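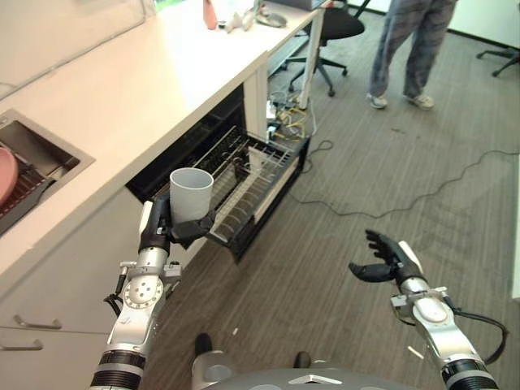

¿Con cuánto depósito conviene salir de Isbridge? Con el depósito lleno: entre Isbridge y Pistholm no hay gasolinera.

## Preparar la ruta

1. Descargue el mapa sin conexión. La cobertura se pierde al dejar el valle.
2. Ponga el cuentakilómetros parcial a cero en el puente de Isbridge; las indicaciones se miden desde allí.
3. Compruebe la presión de los neumáticos en frío, con el equipaje ya cargado.
4. Consulte el estado del puerto de Aliyu (1604 m). Suele abrir en mayo. 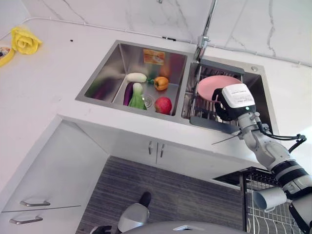
## Durante el trayecto

1. Tome la carretera vieja, trazada en 1971, en el segundo desvío a la derecha.
2. En la bajada a Pistholm use marchas cortas y reserve el freno para las curvas.
3. Calcule alrededor de 2 horas hasta el camping de Atinbridge, sin paradas. Las caravanas entran por el acceso norte.

Texto y revisión: Ekow Dogbe, 25 dic 2024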